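Patudura Bldg - small items bench, walk-round checklist
Sheet 2801, March. Done by: F. Yáñez. Rev 3

1. Table top level, no splinters - OK
2. Table edges - OK, one rough spot near corner, sand when theres time
3. Sorting baskets on table, not stacked - OK
4. Baskets checked for split plastic - not done, do tomorow
5. Chargers and adapters off the floor - OK
6. Loose straps, bands, cords kept clear of table edge - see comment

Comment on 6: rope strap needs a hook or a basket of its own. Keeps coming back to the table. Watches are fine where they are but want a soft liner before they go in with anything hard. Foil packets - bin or sort, don't leave.

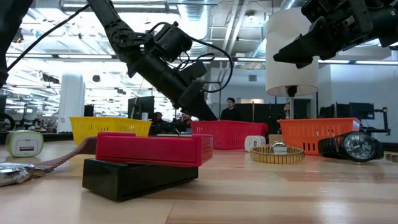

Items 3, 5 and 6. Yellow, red and orange baskets, small stuff still to be sorted.

7. Lamp stands flat on base - OK
8. Lamp cord - coiled on table, not tied. Needs a velcro tie. FAIL, minor
9. Shade clear of anything that burns - OK
10. Bulb no higher than marked on the fitting - not checked, lamp was on the Beltetti list last time and I don't have that list
11. Cord and plug looked over for nicks, scorch marks - to do, unplugged, both ends

Comment on 8: second round with this one. Tie went missing, nobody replaced it. Order a pack of 33 from Grillon, cheaper than singles.
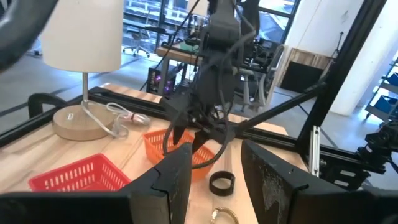

MacAulay asks that the cord be taken down the back of the table before it gets a tie, otherwise someone will tie it in the middle and it still hangs where people reach. Wants item 8 left open until that's sorted.

Fine, left open. Will do the back edge and the tie together, needs 90 cm clear behind for whoever crawls under.

12. Walkway both sides - OK
13. Bands and straps checked for fraying, stitching, bent buckles - part done
14. Anything frayed gets a tag, goes out of use same day - no tags left, using tape

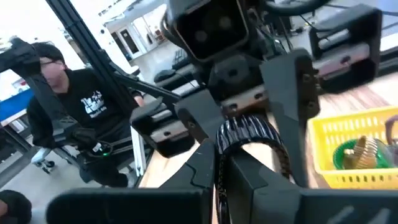 Braided ones take longer, run a thumb down both sides and look inside the loop too. Fraying starts at the fold. If in doubt tape it and put it aside, I'll look at it after 3.

15. Tape and marker back in drawer - OK
16. Sheet signed - yes, F.Y.

Open: 4, 8, 10, 11, 13. Tags to order with the ties.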